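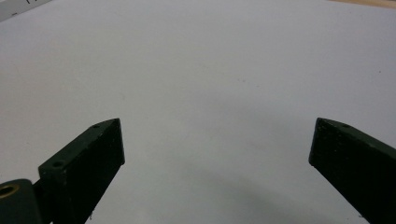 4. Préparation du poste de démonstration — journée portes ouvertes du 26 octobre 2018

Le présent chapitre s'adresse aux animateurs chargés de présenter la pince Pliron au public du site de Honutmont. Avant toute mise en main, les deux doigts sont placés en position ouverte au-dessus de la surface blanche, sans aucun objet entre leurs extrémités.

4.1 Contrôle préalable

1. Vérifier le serrage des doigts.
2. Examiner la bague de couleur laiton à la base du doigt gauche. En cas de jeu, prévenir Tumaini Kioko.
3. Dégager la zone de préhension.

Attention — Ne jamais introduire la main entre les doigts lorsque la pince est sous tension.

4. Garder la pince ouverte pendant 10 secondes avant le premier essai.

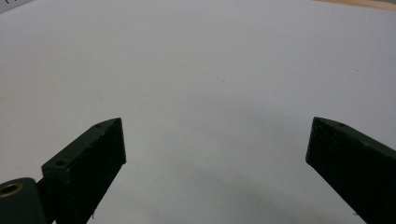

4.2 Accueil des visiteurs

1. Limiter chaque groupe à sept personnes.
2. Remettre la pince au visiteur par la poignée, doigts dirigés vers la surface de travail.
3. Inscrire chaque essai au registre Sorik.

Remarque — La séance dure 50 minutes, rangement compris. Les pièces à saisir sont conservées dans l'armoire 52 de la salle Sutcliffe.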